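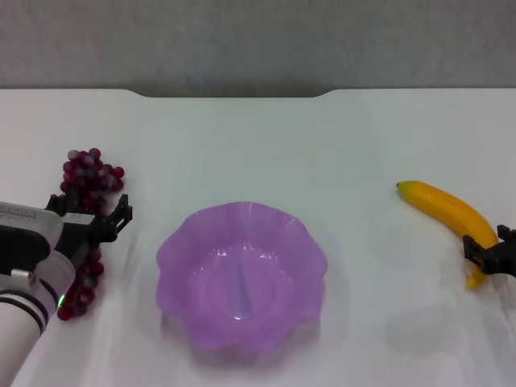 Fruit and bowl on the white table, left gripper over the grapes, right one at the banana.

18 Jan 2018. Notebook, open day at the Conwood workshop

Writing this up the same evening with my shoes off and a very large mug of tea, because if I leave it until the weekend I'll lose half of it. We had the doors open from after lunch until dinnertime, and the sign-in book has 429 names in it, which is far more than I had dreamed of (the December one was a quiet affair, and I think the weather did for it). A lovely crowd too. Lots of families, a good many retired machinists who wanted to know about the bearings, and one whole school group who had come over on the bus from the Teixeira side of town and asked better questions than some of our reviewers.

We ran the fruit job on the two-arm table all afternoon. Grapes and banana start out on the table, bowl in the middle, and the idea is that both end up in the bowl. I had argued for the pegboard task right up to Tuesday and I am glad to have been overruled. People understand fruit and a bowl from the back row, without any talking from me, and the little ones start cheering for the banana before anything has moved at all.

Setup, for whoever does this next. Conwood had the table leveled before we got there, bless them, but I still went through the full arm check, and it took three tries before the left arm would home cleanly. Same complaint as in December: it stops short, sulks, and wants a power cycle. The Durix controller log has the fault code in it and I've copied the log to the shared drive. Please let's not go into another open day with that hanging over us. The right arm behaved like an angel from morning to night.

I kept the speed down at the demo setting the whole time. One gentleman told me very kindly that his grandmother could put fruit in a bowl faster, and I said so could mine! But slow is right for a crowd. At full speed they miss the part where the fingers line up, and that is the part I like best and the part they asked to see again.

Things I noticed about the grapes. Where you set the bunch down makes a great deal of difference. Laid out long on the left side it gives the gripper a nice middle to go for. Bunched up tight in a ball it rolls, and then you get a pinch on one or two berries and an awkward silence. I'd like us to put tape marks under the table edge so that whoever resets can line it up without thinking. The banana is much easier going, although it does matter which way the stem points, and I want to try it both ways on the bench before I write down a rule.

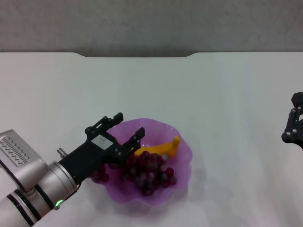
Banana and grapes both in the bowl, left gripper open above it.

I was asked over and over how the arm knows when to let go, and I gave a slightly different answer each time, getting shorter as the afternoon went on. We should agree on one good plain sentence for that and print it on the card. The card needs work anyway. The Prostus name is at the top in letters a foot high (well, nearly) and the explanation underneath is so small that I saw people holding it out at arm's length. Twelve-point type at the very least next time, please, and fewer words.

Other questions worth keeping:

Can it peel the banana? (Asked by just about everyone under ten, and by two adults.)

Does it know it's a banana, or only that something is there? Good one, and I talked for far too long.

What happens if I move the bowl? I let the school group decide where it went for a couple of rounds, within reason, and they were thrilled. I'd make that a proper part of the demonstration. It held their attention far better than my talk did.

Why two arms? I liked being asked this. We ought to have a second task that really needs both hands at once, holding and pouring maybe, because fruit into a bowl doesn't make the case all that strongly.

To do before we host again:

Left arm homing fault, with the log, first thing.
Wipe the tabletop between groups. It picks up smudges and I kept forgetting.
Tape marks for the grapes and the bowl.
New card.
Move the rope back, about 7 feet from the table instead of where we had it. The front row leans.
Bring more cookies.

I packed the fruit and the bowl in the blue crate, and it's on the bottom shelf by the door with the spare finger screws in a bag on top. The table stays at Conwood until somebody can get the van. My voice is nearly gone and I had a wonderful day.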